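We use cookies to keep you signed in and to count visits. Accept | Settings

Category: Set-Up Guides > Bins & Sorting

Wurnent Parts Bin – Set-Up, Section 2

1. Set the bin on a flat wooden surface. Check it doesnt rock.

2. Wipe the floor and the sloping walls. Dry cloth, no scouring pads. Scuffs and worn patches on the metal are fine, leave them.

3. Feel around the floor holes for sharp edges. File down if needed.

CAUTION – gloves on for step 3. Sheet metal cuts.

4. Put in the bars, red and green mixed. Lay them flat and spread out, any direction. Some up against the walls is OK – no stacking.
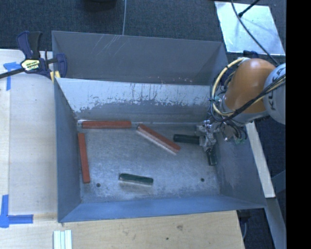
5. Check the spread. Two bars jammed tight in a corner, pull them apart a little. Green ones are shorter and hard to see on the dark metal, so look twice.

NOTE: Dont paint the inside. Mersha touch-up is for outside walls only, one coat, let it dry overnigth before loading.

6. Write the date on the bin card. Done.

Revised 2020-08-09, M. Araya

Related:
Bin Cards and Labels
Nallirus Stand – Leveling the Feet
Cleaning Scuffed Metal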